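A Stop Is Also an Answer

I work since many years with machines that pick things up and put them down, and I want to write about a fault which, in my opinion, was judged in the wrong way. It was judged as a small fault. I was one of the people who judged it so, and I have changed my mind.

The cell stands at Navness, where Modance runs a packing line for small housings and flat covers. One arm, one two-finger gripper, one table. In June the arm closed its fingers beside a cover, did not hold it, lifted, traveled to the tray and opened above the tray as if everything was in order. Then it came back for the next one. It did this 17 times before Lorne Ross, who was on the late shift, noticed that the tray was not filling and pressed the stop.

No person was hurt. One cover was pushed over the edge of the table and broke. On paper the damage was less than a box of gloves. The first report was therefore very short, and it ended with the words "vision offset, corrected." I signed it.

What troubled me later was the log. In the log of that shift every one of these empty picks is written as a success. The program asked the gripper if the close command was finished, and the gripper answered yes, which was correct. It had closed. The program never asked how far the fingers were apart after closing, although this value was available in the controller all the time. With a cover between them the fingers cannot come fully together. A single comparison would have shown it.

Ghislain Hiebert, who is responsible for the cells at Modance, defended the design when we discussed it, and I want to give his argument fairly. He said that a check after each pick costs time, and that each check is also one more thing which can give a false alarm. Operators who get false alarms learn to press "continue" without looking. He has seen this, and I have seen it too. In a plant at Mestivmont, years ago, I found a piece of cardboard folded and pushed into a button so that it stayed pressed.

But I think the argument proves something else. If people do not trust the alarm, we must make the alarm better. We may not take it away and then write in the manual that the operator shall supervise the cell. The operator at Navness had three other machines to look after. To say that he supervised this one is a polite fiction.

After the report I asked for permission to go through the saved runs of the cell, and then to repeat the fault in simulation. There were 491 saved runs. In the great majority the pick was good. In a few the fingers came down too near to the end of the cover and held it only by luck, and these were also written as success, with no difference at all from the good ones. So the fault did not begin in June. In June it only became large enough to be seen from the tray.

The simulation was the more useful part, and also the more uncomfortable. I used the model that came with the cell, prepared by Kwok, and I placed the camera behind the gripper, looking out past the fingers. A dark part on a dark table is already a difficult thing for a camera. In the simulated view the part is a charcoal gray, the table is nearly black, and the two fingers stand open with nothing between them.

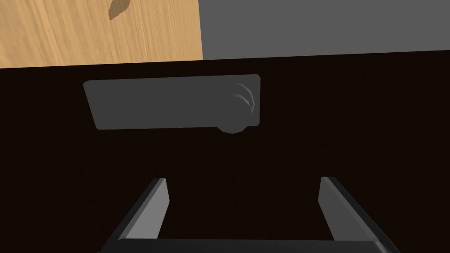

I moved the part in small steps away from the position where the program expected it, and each time I let the program run without any correction. It never complained. I could move the part so far that the fingers did not touch it, and the result was still a green line in the list. I stopped after 245 trials. I could have stopped after ten, but I wanted a number that would not be argued with in a meeting.

When I put in the comparison of the finger distance, the empty closings were found. The check added up to 2 percent to the cycle. I know that for a production manager this is not nothing. I would still pay it, and I would pay it in every cell where a person may walk to the table believing that the arm is holding what the screen says it is holding.

This last point is for me the safety matter, and it is why I do not accept the word "small." A cover is light. The same program, with the same habit of answering yes, is copied to cells where the part is heavy or has a sharp edge. If the arm travels with a part held only at its corner and reports a good grip, the person beside the fence has been told something false by a machine he was trained to believe.

I have asked that the first report be opened again and my signature taken from it. Hiebert agreed to the first half. The new version has a page about the log, and the word "corrected" is now "corrected in part," which was his wording and which I find fair. The cell at Navness runs with the check. The copies of the program in the other cells are still the old ones, and I have not yet been given a date for them.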